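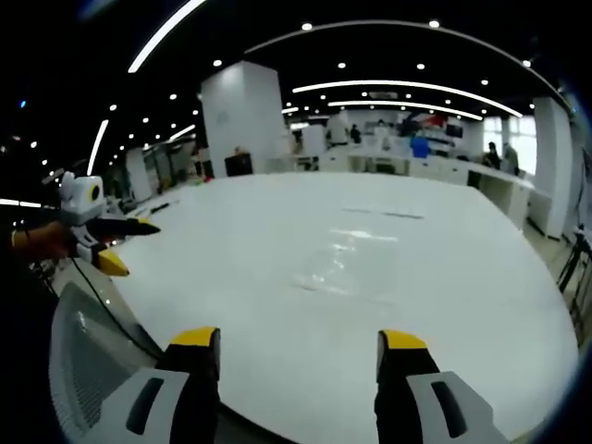

1/ Okay, jigsaw thread, because three of you asked and I have opinions. I've been doing big puzzles for years on a dining table that's too small, too dark and the exact brown of every cardboard back ever made. A big white tabletop in a bright room like that one is what I want. White surface, tons of light, room to lay out every edge piece at once. (I would move the black cable first. I have dragged a whole sky onto the floor with a lamp cord.)

2/ Background for new people: I do the big ones, usually secondhand, almost never in the original bag. My current one is a Hano, the harbor series, 1,243 pieces. Yes, that's the real number. Hano never cared about round numbers and it drives my sister up the wall.

3/ I got it at a church sale in January for less than a sandwich. The box was taped shut with that brown tape that turns to dust, and somebody had written "ALL HERE" on the lid in ballpoint. I love those notes. I also never believe them.

4/ So, sorting. People skip it or half do it and then wonder why they're miserable by day three. I take a whole evening. Podcast on, tea, every piece flipped picture side up before I connect a single thing. It's boring for ten minutes and then it gets really, really nice.

5/ Edges go in one tray. Everything with writing on it goes in another (boat names, shop signs, whatever). After that I sort by texture more than color. Color lies to you! Two blues that look the same under a lamp at 9 p.m. are completely different blues at breakfast.

6/ Texture, though. Brush strokes, ripples, brick, rope. In the harbor one there's a pile I call "wet stone" and a pile I call "dry stone" and I could not explain the difference to you but my hands know it.

7/ Trays: I use the lids of old cookie tins and two cafeteria trays I bought when a school near me closed its kitchen. Sundqvist sells a stacking set with felt in the bottom and I wanted to love it. The felt grabs the pieces. You try to slide a row out and they all sort of shuffle and flip over. Mine's full of sewing stuff now.

8/ Somebody in replies asked about puzzle boards with drawers. I had one. The drawers are great until you forget which one you put the lighthouse in, and then you open all of them every time, and then you've got a board with four open drawers and nowhere to put your elbows.

9/ Light matters more than any of the gear, I'd put my whole budget there. You want it from the side and a bit above. Straight overhead gives you glare on the glossy ones, and older Hano puzzles are GLOSSY. I spent a week thinking I was missing part of a sail and it was just shine.

10/ Also your back. Please. If you're standing, the table should come up to where your elbows bend. I propped mine up on bed risers and felt ridiculous for one evening and then slept like a baby.
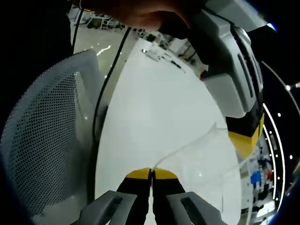 11/ On to missing pieces, which is what most of you really wanted. The order I check in: cuffs of whatever sweater I had on, inside the box flaps, under the box, under the tray, vacuum bag, dog bed. The dog bed has paid out twice this year. The vacuum bag has never paid out and is disgusting every time.

12/ If it's really gone, finish anyway. I mean it. My Ledunine map puzzle has a hole right in the middle of a lake and it's the one everybody comes over and touches. I've got it on a board in the hallway and people put their finger in the lake on the way to the bathroom.

13/ You can make a replacement if the hole bugs you. Trace it onto thin card, glue a second layer behind it, trim, paint. Mine always come out a tiny bit fat, so I sand the tabs with a nail file. The color match will be terrible in daylight and fine in the evening, so hang it somewhere gloomy.

14/ Don't write to the maker expecting one piece. I tried with Ledunine and got a very sweet form letter and a coupon. Fair enough, honest answer, I used the coupon.

15/ The biggest I've ever finished was a Dasen, 3,235 pieces, a flower market. It took from just after the holidays until we could have the windows open. We ate on the couch that whole time. I would do it again tomorrow but I've been told I would be doing it in a different house.

16/ Dasen pieces are thick and they click. If you've only done thin ones you don't know what you've been missing, it's such a good noise. The downside is that a false fit clicks too! I had a run of tulips one column off for days, everything snug, everything wrong, and only caught it when the bottom edge came up one short.

17/ So now I check long runs by picking them up. Slide a stiff piece of card underneath, lift, and hold it up with a lamp behind it. If light leaks around one tab and none of the others, that's your liar. Do this over the table. Do not do this while walking to the window.

18/ Skies. Everyone hates skies. I save the sky for a Friday night and do it purely by shape. Two tabs opposite, two tabs next to each other, three tabs, four, none. Lay them out in rows, same direction, and try them one after another. No thinking at all. It's the closest I get to meditating and I get to snack.

19/ Speaking of which, dry snacks only, and nothing orange. Popcorn without butter is fine. Pretzels are fine if you can live with the salt rolling around in the trays. A friend brought cheese puffs once and there's a cloud in my mountain puzzle that has looked like a sunset ever since.

20/ Prices, quickly: thrift stores and church sales beat everything. Online listings charge extra for "vintage" and then the photos show the box and only the box. Ask for a picture of the loose pieces. If the seller says it's complete, ask when they last built it. The silence is very informative.

21/ And pass them on when you're done! I write the month and whether it's complete inside the lid, in pencil. My favorite one came to me with five different handwritings in there, going back to before I was born, and the last person had only written "never again."

22/ Still to do on the harbor: most of the water, all of the dry stone, and one rowboat I'm pretty sure is facing the wrong way. Replies are open if you've got questions about glue. My answer is going to be don't, but ask.

23/ Okay, the glue replies came in immediately. Fine. If you must: wax paper underneath, thin coat, an old gift card to spread it, and leave it flat overnight with nothing on top. Then never tell me about it. Glued puzzles make me sad, all that sorting and no one gets to do it again.

24/ For the person who asked how to move a half-done one: two sheets of foam board, one under and one over, with big binder clips on all four sides. Carry it flat. Get someone to open the doors for you. I moved a half-finished Dasen down a flight of stairs like this and lost one corner, and I blame the stairs.

25/ For the person who asked what to start with if you haven't done one since you were a kid: something smaller than you think, with lots of separate stuff in it. Shelves, shop windows, a street with signs. Stay away from the ones that are all forest. They look so peaceful on the box and they are not peaceful.

26/ And for whoever asked about doing them with kids, give them a tray of their own with one thing in it. My niece got the red fishing boat and she guarded it like a dragon. She had it done before I'd finished one side of the border, and then she wanted to know why I was so slow.

27/ Last one for tonight, my tea's cold. If anyone has the second puzzle in the Hano harbor series, the one with the fish auction on the lid, I will trade you two mountains and a Ledunine for it. The Ledunine is complete. I'll even write it in ballpoint.

Contact | © All posts belong to their author | Back to top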